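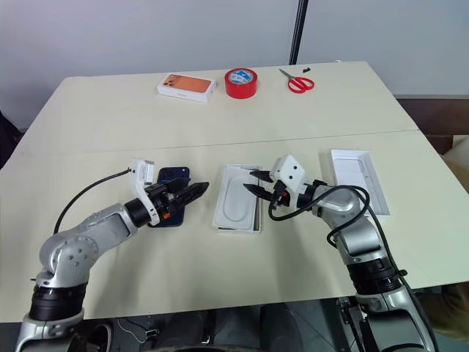 Do you need to know how to code before you join?
Most people who sign up for the Vundthorpe Automation Club don't, and a fair number still can't when they leave. You'll pick up enough to change a number in a script and wonder why everything got worse.

About the club

We started in a storage room at Preltstead and moved to the Dronbridge campus when the storage room was wanted back. The school brochure says we are preparing students for the jobs of tomorrow. We have no idea if that's so. What we do is try to get two arms to put a phone in its box, a job any bored ten-year-old can manage. This year's log has 1444 attempts in it, and we don't claim they got steadily better. Most of the work is the dull part, with the tray in the middle of the table and the phone held in the left gripper.

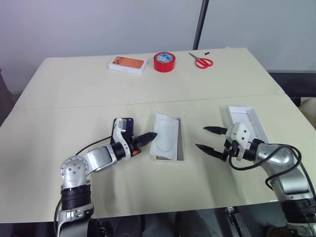 What we work on

The packing task is our entry for the Todorova Challenge in April. The rules ask for a phone in the base and a lid on top, with no hands on the table. Last year we scored 71, which sounds fine until you read how the points are given out. We're also suspicious of demo videos, our own included. If a run gets shown at open house, the bad runs from the same afternoon get shown too. Getting the phone into the base gets the applause. Lids are where our points go missing. 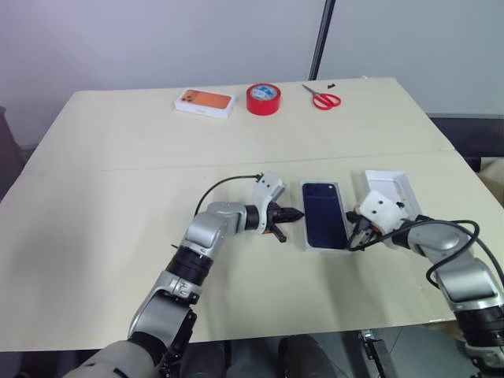
When does the club meet?
We meet twice a week from 3:30 until the building closes. Come to either session or both.

Joining is free, and we don't hold tryouts. We would ask you to sit through one full session first, because plenty of students picture something faster than this. Much of an afternoon goes to putting the tray and the lid back where they belong and starting over.
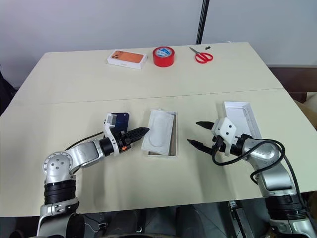
Those who stick around tend to be the ones who like arguing over why a grasp failed. If you'd rather build something that drives across the gym, the rover team is down the hall and they have better snacks.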